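How do you get picked for a prank show when you're the one doing the nominating?

My sister is the world's most committed fan of Gavalas, the baking contest with the shouting judge. The same production company, Penda, is casting a hidden-setup show called Sirken, where a fan thinks they're doing a boring survey and the host of their favorite program wanders in. I want to nominate her. The form wants 200 words on "why your person" and a two-minute video of her, which she can't know about. How do I film somebody for two minutes without her asking why? Also, does anyone hear back from these things, or does the form empty directly into the sea?

Posted 2025-02-26

traltetti_fan

I nominated my husband for something similar and he got as far as the second call, so I'm the nearest thing to an expert you'll find on this page.

The video doesn't have to be new. Old birthday clips are fine, and so is the one everybody has of a relative explaining a plot at dinner. Casting people want to know if she talks in full sentences and if her face does things. They don't care about lighting. If you have nothing, tell her you're making a family video for March and let her complain about it on camera. Complaining reads very well.

For the 200 words, skip "she's hilarious." Every nominee in the pile is hilarious. Write down one thing she did. My husband once drove back to a gas station to finish an argument about a season finale with the cashier, and that was the part they asked me about on the phone.

Read the consent section before you send it. You're promising she has no heart condition and no court dates, and that you'll keep quiet. The third one is harder than it sounds. I bought a burner notebook.

couchcritic764

They're all actors. Save yourself the typing.

slowcooker_b

They aren't all actors. I worked in audience coordination for a couple of years, on Traltetti mostly, and real nominees do get used. They also get dropped for dull reasons. The host's schedule moves, or the person lives too far from the studio, or somebody in legal has a bad morning.

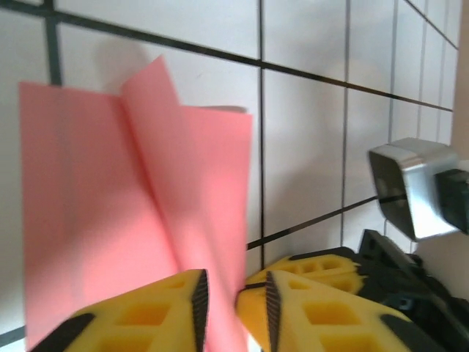 Expect silence for weeks. Our first pass was 400 forms and two of us reading them, with a sandwich each, and the only people who got a call were the ones going forward. If they do want her, it'll come from a producer by phone, probably at a bad time, and they'll ask you the same things you already wrote. Answer as if it's new. They're checking that you can keep a story straight in front of her.

Two warnings. Use an email address she can't see, and this includes the tablet in the kitchen that everyone is logged into. And never pay anyone. Real casting doesn't charge a fee to "move your file up," no matter how nice the logo is.

If she hates surprises, don't do it. Some fans meet their hero and cry happily. Others go very quiet and then drive home.

Comments (4)

mintjulep: The tablet in the kitchen ended my mother's surprise party. Listen to this person.

couchcritic764: Still actors.

slowcooker_b: I've seen the parking receipts. Actors get validated.

original poster: Sent it in. She has already asked why I'm being nice to her.

We use cookies to remember your settings and to show you ads for things you bought last week. Accept all | Manage choices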